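Boot Library — progress report to the Onura Fund, April

Prepared by Chia-jung Peng for Chin-lung Fu

Chin-lung, you asked for something shorter than last time and with fewer adjectives about the weather. I have managed one of the two.

Where we are

The boot library is open and lending. A family comes in, a child tries on rain boots until a pair fits, and they go home in them. When the feet get bigger, which they do at a speed I find personally insulting, the boots come back and the child gets the next size. No fee, no deposit, and no form longer than one side of a card. The form was two sides until February, when we noticed that everybody was leaving the second side blank and that we had never once looked at it.

We have moved out of the hallway and into the back room at Cortés, the old shoe repair shop on the corner. The rent is what we told you it would be. The heating is not what they told us it would be, but sorting boots is brisk work and we own sweaters.

Spending

Of the grant, $3,609 has been spent to date. Most of that went on stock in the small sizes, then the shelving, then the sink. The sink was not in the original budget. I had assumed that returned boots would come back more or less clean, an assumption I can only put down to not having met any children that week. The sink is deep, it has a spray hose, and it is the best thing we have bought. Receipts are in the folder, including the one that went through the wash.

We are under on printing, and I would like to move what is left there over to insoles. Please tell me if that needs a letter. If it does, I will write you a very dull one.

What goes out and what stays in

Our plan said that plain boots would be the sensible core of the collection, with a few character pairs as a treat. The plan was written by adults. We started with 200 pairs on the shelves, and the plain navy ones from Ernitz are excellent boots: good tread, thick lining, sturdy handles. They are also what a child takes home after every frog, ladybug and duck has gone.

The ducks are the worst offenders. They are bright yellow with an orange rim and a little bill on the toe, and they have a waiting list. We've had a four-year-old refuse a perfectly good pair of frogs on the grounds that they were not ducks, and it was hard to fault her reasoning.
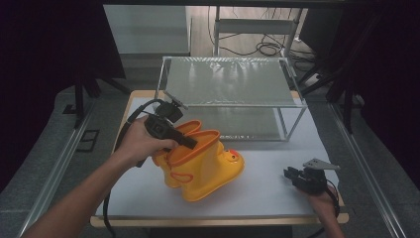 So the next order will lean toward animals. I have asked Fukance for a price on 100 pairs in mixed designs, weighted to the sizes that vanish first, and they have been quick to answer, if not yet quick to go down. The Ernitz boots will stay on the shelf for older kids, who have reached the age where a face on your foot is a social problem.

Returns and repairs

Boots are checked when they come back. We look at the seam above the sole, the rim, and the pull loops, where a pair has them. Loops are the weak point on almost everything we stock, as children use them for carrying, swinging and, in one case, towing. We can patch a small split. A torn loop we cannot fix well enough to lend out again with a straight face, so those pairs go in the garden bin, where they will be planted with herbs for the school fair.

Single boots remain a mystery. We have a shelf of them, all lefts. I have no theory and would welcome one.

What has not gone well

The Sunday opening was a mistake. It was my idea, so I'll say so before someone else does. Families were at home, at church or at soccer, and I was in the back room with the radio and the lefts. We have dropped it and added 2 later evenings instead, which have been busy enough that we ran out of chairs.

The sizing chart on the wall was also wrong. It had been copied from a supplier who measures the outside of the boot. For most of March we sent children home with room for another child. The new chart is right, and I have checked it against several actual feet.

Before the next report

Fukance order placed and on the shelves. Insoles bought, if you agree. Hooks put up over the sink so boots can drip somewhere other than my desk. I would also like you to come and see the room on one of the evenings. Bring a sweater.

Chia-jung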